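October, evening

Rain gauge read at 0700 as usual. The Pustora logger gave a total of 642 mm for the year to date, which agrees with the manual column to within the width of my pencil. I have entered the manual figure and noted the logger figure beside it in brackets, as before.

Spent the morning on the descaling question. The water at the Iltura end of the village is hard enough that the kettle element furs in a fortnight. I have been running two doses of citric acid, 60 g and 100 g to the same volume, and timing how long the scale takes to clear. The larger dose is quicker but leaves a smell in the spout that takes three rinses to shift. I shall stay with 60 g and accept the wait.
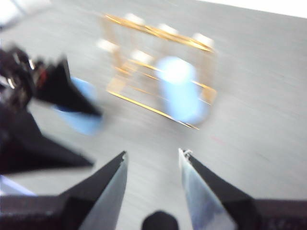 The hardness strips are a poor instrument. The colour bands run into each other above the middle of the chart, and two readings from the same jug can differ by a whole step depending on the lamp. I tried judging them against a plain grey tabletop, the same sort of grey as the one behind those metal-faced fingers, and the pale end of the chart was easier to separate than it is on white paper. The dark end was no better. A drop titration kit would settle it, and I have written to Fülöp for the price of the small one.

Leopold Bühler telephoned at noon about the well. He has the level down by 200 mm on last month and wants to know whether I see the same. I don't, but my dip point is uphill of his and the casing is narrower, so the two are not strictly comparable. Suggested we both dip at the same hour for a week and use the same tape. He is attached to his own tape. We agreed on mine for the odd days.

Afternoon: replaced the washer on the outside tap. The old one had a groove worn right round and a split on one side. The seat is pitted and will want recutting before the frosts — a job for a dry day. Lagged the first length of pipe with what was left of the Pruvberg foam and ran short at the elbow.
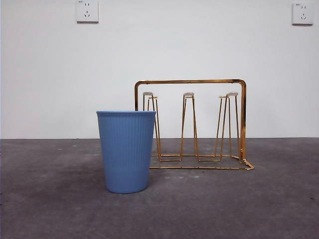 The elbow is the part that froze last winter, so it should have been done first. Have wrapped it in sacking for now and tied it top and bottom. Need one more length of foam, the 22 mm bore, and tape that holds in the cold. The stuff I used last time let go in January and was found in the hedge.

Filter jug: cartridge changed, old date crossed off the lid. Flow was down to a trickle. I had been blaming the cartridge, but the mesh under it was blocked with fine grit, the same reddish grit that comes through after they flush the main. Rinsed it and kept a pinch in a jar to look at under the lens.

Gauge emptied and reset. Wind north-west, light. Glass falling slowly since four. To do: ring about the foam, find the seat cutter, copy September into the bound book.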